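Search this site
Enter keywords
Go

How to re-wax a worn jacket at home

My old waxed jacket had got to the stage where it was only waxed in theory. Rain went straight in at the shoulders, the elbows had turned a sort of chalky grey, and I was coming home from the dog walk with a damp shirt. I'd been quoted 40 pounds plus postage to have it done, and I thought, well, I could buy a tin and have a go myself. That was three jackets ago (mine, my wife's and one belonging to my neighbour Primo Mancuso, who saw mine on the line and came round with his the same evening).

It's an easy job and a messy one. Set aside an afternoon, and pick a warm day if you can. I do mine in June.

What you'll need

A tin of jacket wax, the solid sort. One tin did my jacket with a bit left in the bottom. You'll also want an old sponge or a cotton rag you don't mind throwing away, a saucepan, a soft brush, a hairdryer and plenty of newspaper. Rubber gloves are up to you. I don't bother, and my hands are soft for a week afterwards!

Clean it first

Take everything out of the pockets. I found a pencil, 28 pence and a bus ticket to Trenton that must have been in there since before we moved. Then brush off all the dried mud, getting right into the seams and under the collar.

Next, sponge the outside down with cold water. No soap, no hot water, and please don't put it in the washing machine – it'll strip what wax you've got left and you may never get the smell out of the drum. Hang it somewhere airy overnight. It has to be properly dry before you start, and that includes the bit under the pocket flaps, which always takes longest.

Melt the wax

Stand the open tin in a saucepan with an inch or two of hot water in it and leave it over a very low heat. It goes from a solid lump to something like runny honey in nearly 28 minutes on my hob, though yours may be quicker. Keep an eye on it, never put the tin directly on the heat, and don't let water slop in over the top.

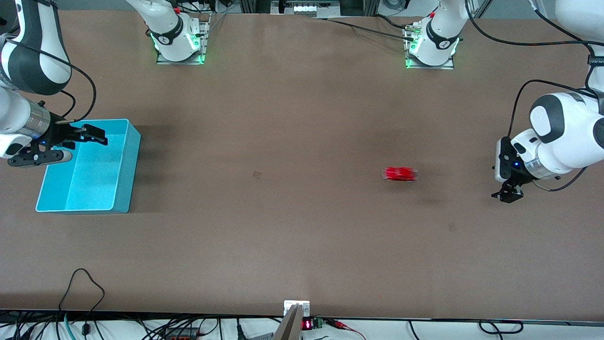 Lay the jacket out flat, front side up, with newspaper underneath and the zip done up. You want to be able to walk right round it if possible, as leaning over with a waxy sponge is how I ended up with a mark on my trousers that's still there.

Put it on thin

Dip the sponge, wipe off the extra on the rim, and rub it in with small circles. Work on a patch the size of your hand and finish it before you move along. Give the seams, shoulders and elbows a second go. Leave out the corduroy collar, the insides of the pockets and the lining, and go carefully near the zip.

If the wax in the tin starts to cloud over, put it back in the hot water for a few minutes. Cold wax drags and leaves lumps.

My first attempt was far too thick. Milan Van Leeuwen, who taught me to do this, told me to use half what I thought I needed, and I took no notice. I stuck to the car seat for a fortnight.

Warm it in

Go over the whole thing with the hairdryer, following with a clean bit of rag. You'll see the shiny streaks sink in and the colour even out, and it's very satisfying. Any pale patches left over are spots you've missed, so dab a little more on and warm them again.

Then hang it on a wide hanger, away from other clothes, for at least a day. Don't hang it in the hall against the wallpaper. I do mine in the shed with an old sheet over the mower.

It'll feel a bit tacky for the first few wears and that wears off. I redo the shoulders every autumn and the whole jacket every other year.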